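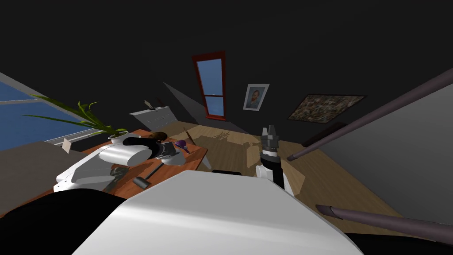 Kiran Nishad would like us to stop calling Brindum a household robot until it has done something for a household. We have argued about that word at nearly every build night. The sign on our door still says "Household Robot Project," mostly due to the sign being paid for.

Liltavness is a shared workshop behind the old Solanki upholstery building. Six of us have keys. We rent benches by the month to people who fix bikes and build guitars, and what's left over goes into one long project, a two-armed helper called Brindum that is supposed to tidy a room. Please read "supposed to" with its full weight. If you came to this page from a video of a machine folding towels to piano music, we did not make that video, and we have questions about it.

## How we got into this

The project started with a secondhand arm that Devendra Tyagi took in trade for a drill press. It had a bad wrist joint and no manual. Getting it to move at all took most of a winter, and by then we had told enough people about it that stopping would have been embarrassing. Somebody proposed a second arm. Somebody always does.

At that point a sensible group would have asked what the thing was for. We asked that about a year later. The answer we settled on was small: clear a table of ordinary objects and put each one where it belongs. We picked it for being dull. A dull job is easy to check. Either the tool is back on its hook or it's still lying there, and no amount of talk about potential will move it.

We have since learned that "where it belongs" is the hard part of that sentence, and that people in the same house don't agree on it either.

## What we work on now

The work is split between the bench and a simulator. Akis is our name for the simulator side: a pretend room, some pretend furniture, and a model of Brindum that has the reach of the real one and few of its bad habits. Neelam Kushwaha built most of it. She put art on the walls, which the rest of us teased her for until we noticed that we could find our way around her room a lot faster than the bare gray box we had used before.

We were slow to trust Akis and we are still not fully there. A simulated gripper never has sawdust in it. A simulated cable doesn't snag on a vise. The first time we took a motion that looked perfect on screen and ran it on the bench, the arm went exactly where it was told, and where it was told was slightly inside the table. The table has a dent. We kept the table.

So we have some rules about it:

- Nothing counts as working until it has worked on the bench, with somebody else watching.
- Simulator results are written up as simulator results. If you see a success rate in our notes without the word "simulated" or "bench" beside it, tell us and we'll fix it.
- Failed runs stay in the log. Shivam Saxena tried to tidy them out once, for speed, and has heard about it ever since.
- We don't speed up video.

That last one costs us viewers. Brindum is slow. Our bench clips have the pace of someone looking for their glasses in the dark, and we think people deciding whether to spend money on a machine like this should have to sit through it once.

There are around 900 runs in the simulator log as of this version of the page. Most of them are reaching and hovering, with no grasp at all. We used to leave those out when we described our progress and it made us sound much further along. A reach is easy to get to look good. The closing of the fingers is where it goes wrong, and the letting go is worse.
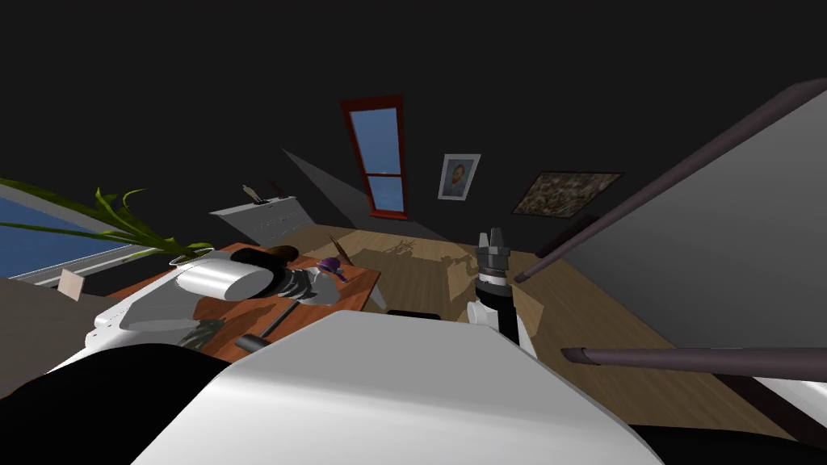

Tilt has been its own headache. Brindum's view of a room depends on how its body is sitting, and the code we borrowed at first assumed a level one. Leaning even a little threw off every distance it worked out. We fixed that in Akis by running the room at all sorts of angles until the leaning ones gave the same answers as the straight ones. On the bench, the fix mostly holds. It doesn't hold near the window in late afternoon, for reasons that may be light, or may be the floor, or may be Devendra's theory about the magnets, which we are not going to print.

We also changed our minds about the objects. We began with wooden blocks, and the numbers were lovely. Then we swapped in things a person would really leave out, a hammer among them, and the numbers went down the drain. A hammer has its weight at one end. Pick it up by the middle of the handle and the head swings toward the floor, taking your opinion of yourself with it. We have asked the makers of two home robots how theirs handle a hammer and have not heard back. That could mean anything. People are busy.

## What we don't believe

We get asked what the workshop "stands for." We'd sooner list what we doubt.

We doubt that a home needs a machine with two arms. Most of the jobs we have tried could be done with one arm and a shelf that isn't too high. We kept the second arm for jars, bags, and folding things, and so far it has spent most of its life held upright and out of the way while the other one works. Neelam thinks it will earn its place once we get to cloth. She may be right. She has been saying "once we get to cloth" since before the roof was fixed.

We doubt round numbers. When a company says its machine is nearly always successful, we'd like to know at what, on whose table, and who set the table.

We doubt that any of this saves time yet. Bongani Shabalala kept a notebook for a month with two columns, hours the robot spent tidying and hours we spent getting it to. He has asked us not to put the totals on the website, on the grounds that his wife reads it. You can come in and look at the notebook.

And we have some doubt about ourselves. It is pleasant to work on something difficult in a warm room with friends, and that can pass for progress for quite a long time. Kiran raises this at intervals. We don't have a good answer, so we bought a whiteboard, and on it we write the one thing the machine could not do last month that it can do now. In December the board was blank. We left it blank for the whole month so that everybody had to look at it.

## Who does what

**Devendra Tyagi** looks after the arms, the joints, and anything that needs a press fit. He is the reason we own so many bearings.

**Neelam Kushwaha** runs Akis. She would rather you didn't call it a video game, though she has been caught calling it one herself.

**Bongani Shabalala** handles wiring and the emergency stop. There are four stop buttons in the room. He wanted more.

**Shivam Saxena** writes the grasping code and keeps the logs, all of the logs, including the bad ones.

**Kiran Nishad** tests. This means Kiran moves things on the table while the rest of us are getting coffee.

The sixth key belongs to a guitar builder who has asked to be left off the robot pages entirely.

## Coming by

Build nights start at 7 p.m. and the side door is open until 9. You don't need to know anything about motors. The most useful visitor we've had was a man who came to pick up his bicycle, watched for a while, and asked why the robot didn't just push the thing to the edge of the table and catch it. We had no reason. It now does that with flat objects, on the bench, with a witness, and it's the only item on the whiteboard that none of us thought of.

Some things to know before you come:

- Stay behind the yellow tape when the arms have power, even if they look like they're doing nothing.
- Bring an object if you like, something you'd leave on a table at home. No glass.
- Please don't ask when it will be for sale. It won't be.
- Parking behind the Solanki building belongs to the tire shop until six.

We take donations of tools and working motors. We don't take money for Brindum. We did once, for a set of encoders, and the donor wrote every few weeks to ask how the robot was coming along, in a tone so kind and hopeful that Shivam started hiding from the mail. Bench rent pays for it now.

The build log is kept in a binder by the door as well as on this site, and where the two disagree, go with the binder.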